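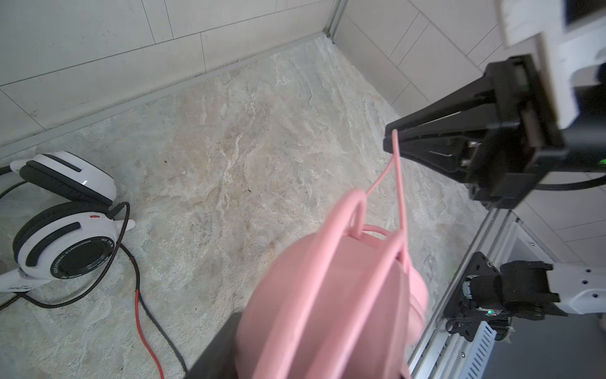

I have been thinking lately about wires, and how sorry I am to see them go. My old headphones plugged into everything I owned. They plugged into the radio in the kitchen, the piano in the den, the seat on the airplane and the little tape player I kept for walking the dog, and in 18 years the only thing I ever had to learn about them was which ear was left.

My newer pair wants to be charged. It wants to be introduced to my phone, and then introduced all over again after it has spent an afternoon with my tablet. Last month I sat on the porch at my sister's place in Wetden with a cup of tea and a good long audiobook, all settled in, and a pleasant voice told me the battery was low. Well, I went inside and did the dishes instead!

I know what people say in favor of going without a cord, and a lot of it is fair. Cords tangle. They catch on doorknobs (I have lost more than one earpiece that way, and once a full bowl of soup). My neighbor runs every morning and wouldn't go back for anything, and I wouldn't ask her to. But a tangle is a problem I can fix with my own two hands while the kettle boils, and I can't say the same for a battery sealed up inside a plastic shell.

What bothers me most is how little choice there is now. The Zoubi store near us used to have a whole wall of plain corded pairs, and on my last visit I found 4 of them on a bottom shelf, behind the phone cases. The cheapest was 19 dollars and it sounds lovely. The clerk was very kind about it and still walked me over to a 200 dollar pair, just so I could try them on.

I would like the phone companies to give us the little round hole back. Until they do, I'll keep my adapter on my key ring, and a spare in the glove box.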